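一条河两岸的诗人：《渡口街的抄写员》和它的作者
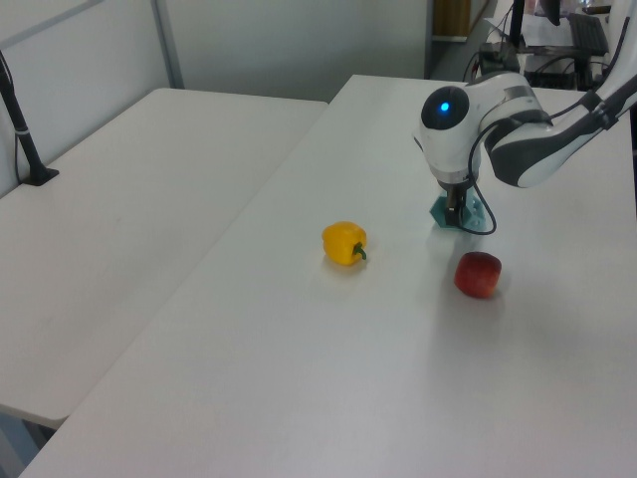 书里最好的一章是写失败的那一章，Weronika Baran在电话里先抢着说了这句，还说她读到凌晨两点，第二天又从头读了一遍。她把译稿寄给我的时候，附的便条上只有一行字：“别跳着看。”

我没有跳。《渡口街的抄写员》正文356页，写的是Tratlow这座河港小城在战后二十来年里的一群诗人、小说家和排字工。他们住得很近，吵得很凶，互相借钱，也互相抄稿子。书名里的“抄写员”就是这么来的：那时候打字机少，一首诗要在朋友间传开，靠的是手抄本。作者Vibeke Lykkegaard前后写了六年，初稿比现在厚得多。

我们约在下午三点通话，她那边是早晨，咖啡刚煮上。我问她怎么会想到写这样一座没多少人听过的城，她笑了好一阵。

“我祖母有一只饼干盒，里面全是别人的诗，”她说，“小时候我以为都是她写的，崇拜得不得了！后来才发现笔迹有四五种，其中一种特别难看，那就是Kárason。”

Kárason是全书的灵魂人物，生前只出过一本薄薄的诗集，收诗40首，印了188册。Lykkegaard花了很大力气去找这些册子，有的在旧书店，有的在阁楼，还有一册被人拆开糊了抽屉。说到那只抽屉，她的声音一下子亮起来：“糊在最底下的那页，恰好是我一直没找到的第三稿！我蹲在地上，用手电筒照着，一个字一个字往本子上抄。抄到一半我想，好嘛，我也成了抄写员了。”

Kárason改诗改得很凶。同一首《盐仓》，书里并排印了三个版本，第一稿三十多行，最后只剩九行。我一向对这种对照没什么耐心，可是这几页我来回看了好几遍，看他怎么把一个漂亮的比喻删掉，过了两年又悄悄放回来，换了个位置。这样的章节放在传记里其实很冒险，Lykkegaard写得却像在讲一桩案子。

失败的那一章，讲的是文学刊物《Jindton》。几个年轻人凑钱办刊，出了3期就停了，第四期的校样一直压在印刷所里。我问她，一本短命的刊物为什么要写那么长。

“他们停刊以后才真正开始写好东西，”她答得很快，“办刊的时候人人都在写宣言，宣言写得真糟，我引了两段，编辑求我删掉一段。停刊之后大家没脸见面，各自关起门来，那个冬天出了多少好作品啊！小说、诗，还有一部到现在也没人敢排的独幕剧。”

那部独幕剧只有两个角色，一个摆渡人，一个不肯下船的乘客。书里引了其中一小段对白，Baran译得很干净，读出来顺口，又留着一点方言的硬。她告诉我，摆渡人的那句口头禅她换过十几种译法，最后用的是她外婆骂鸡时的腔调。

我还喜欢书里写咖啡馆的部分。一般写文人聚会的书，读来读去总是那几张桌子、那几句俏皮话，这本不一样，她把账单也写进去了。谁欠了多少，谁拿一篇书评抵了两顿晚饭，老板娘又怎么在诗稿背面记账，都有。有一首后来选进课本的短诗，最早的手稿背后就是一串鲱鱼和黑面包的价钱。

“我很怕把他们写成雕像，”Lykkegaard说，“他们多数时候在发愁房租。Kárason给姐姐写信，四页纸，三页半在谈一双靴子。那封信我全文收了，没有删。”

我问起书中几位女作家。原先的文学史提到她们，往往只用半句话，某某的妻子，某某的妹妹。这本书给了她们将近三分之一的篇幅，而且写得很热闹，有人写侦探小说养活一家子，有人用男名投稿，又在下一期用本名写信去骂那篇稿子。Lykkegaard说这一部分原本不在提纲里，是读信读出来的，“信里她们说话最有意思，我总不能假装没听见吧。”

中文版由Gikus出版，三月上市，书后附了手抄本的影印页和一张老城区的手绘地图。地图上标了每个人住过的门牌，我照着它重读了一遍第五章，才弄明白那两个绝交多年的小说家原来只隔着一道院墙。

通话快结束时，我问她下一本写什么。她说在写那个排字工，书里只出场了几次的那位，他给所有人排过版，自己也偷偷写，写完就拿去垫桌脚。已经找到的稿子有一小箱，字迹很工整。

“比Kárason的好认多了，”她说，“这回我的眼睛可以歇歇。”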